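A day among the stands and workshops at the Saliba makers' open day
Posted 2025-05-28 in Visits 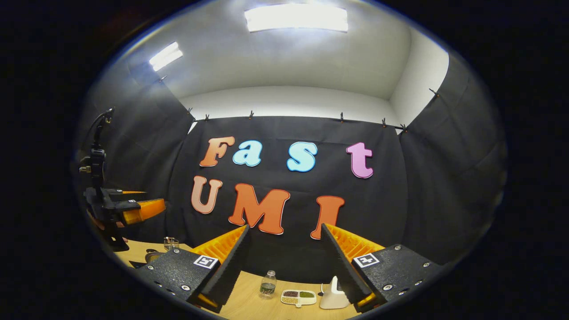
Lise Landry wrote underneath the first version of this post that I had spent far too many words on the lunch and hardly any on how people dress a stand, and would I please go back and say more about the cloth, the clips and the lettering, as she has one of her own to put up in the autumn and no idea where to begin. She is quite right, so I have gone through my notebook again and put the lunch at the end where it belongs.

Saliba is the old dye works by the canal, and once a year the people who rent the units there open their doors from ten until five. I had meant to go last year and didn't, and this year I very nearly didn't either, as the bus I wanted had been taken off and the next one goes round by every village in the valley. But I got there a little after eleven, paid my two pounds, was given a paper map with the toilets marked in the wrong place, and had a thoroughly lovely time.

What I like about this kind of day is how much trouble people take with very small spaces. You get a table, a bit of wall behind it if you're lucky, and whatever light happens to be in the ceiling. One of the enclosures had been done in black cloth, with a backdrop hung from a rail by a row of dark clips and a black curtain down each side, and then big foam-style letters on it saying "Fast" over "UMI" in orange, pale blue and pinks, each with a white outline. I stood and looked at it for quite a while (I am slow at these things, my sister gave up waiting for me at museums years ago). The ceiling and upper walls in there are white and the lights are bright, the sort of room that makes most displays look a bit like a dentist's, and yet with the black behind them the colours sang out beautifully.

So, Lise, to the practical part, most of which I had from Eetu Eskola, who was very patient with me and my pencil. He has put up stands in all sorts of places and he is firmly on the side of clips. Pins leave holes and tape lets go at three in the afternoon, generally while you are talking to somebody, and a clip can be moved along two inches when you find the cloth isn't hanging straight. He likes to start from the middle of the rail and work outwards, and to do the corners last. If you have side curtains he would have you hang them after the back, and then go and stand where your visitors will stand before you decide you're finished. I said I usually decide I'm finished when I've run out of clips, and he was kind about it.

On cloth he was quite strict. It should be heavier than you think, and hung the night before if they'll let you in, so the creases have time to drop. He had once tried ironing on a trestle table with a travel iron and would not recommend it. Black shows every bit of fluff, so take a clothes brush. He buys his from Trilta, from the remnants, and was carrying a folded piece of it round in his rucksack to show people, which I thought was charming.

For letters, he told me to lay the words out on the floor first and take a picture of them from a chair before anything gets stuck down. Short words are your friend. If you have two words, put one over the other and make them big, and don't fret about making the rows the same length. A pale outline does a great deal of work on a dark ground, as I had already seen for myself. I asked whether it mattered what colours you used and he said he'd seen all sorts look well and all sorts look dreadful, and that the light in the room mattered more. Go and see the room first, if you can. He said that twice.

Upstairs were the larger units. Gelta had the whole of the north end, and were showing how they cut foam sheet for packing and for shop signs, with offcuts in a great cardboard bin that you could help yourself to. I came away with a carrier bag full, for no purpose I can name. They get through 2,000 sheets in a good year, and the young woman on the cutter let me press the foot pedal, which made my morning. The Skirero people next door were mending chairs and would talk about glue for as long as you cared to listen. I cared for twenty minutes.

It was busy but never a crush. The lady on the door told me as I left that they'd printed 400 maps and had to run off more at two o'clock, and that in April they had been worried the lift wouldn't be passed in time. It was, and I used it both ways.

Lunch, then. Soup was tomato or leek, and the leek had gone by half past twelve. The cheese scones were still warm and I had two. There is seating for more people than you'd expect if you go through the café and out to the yard, where the tables are in the shade and somebody had put jam jars of cow parsley on them. Tea is from an urn and strong. They don't take cards under five pounds, so bring some change.

The bus back goes from the far side of the bridge, by the chemist, and the last one is at twenty to six.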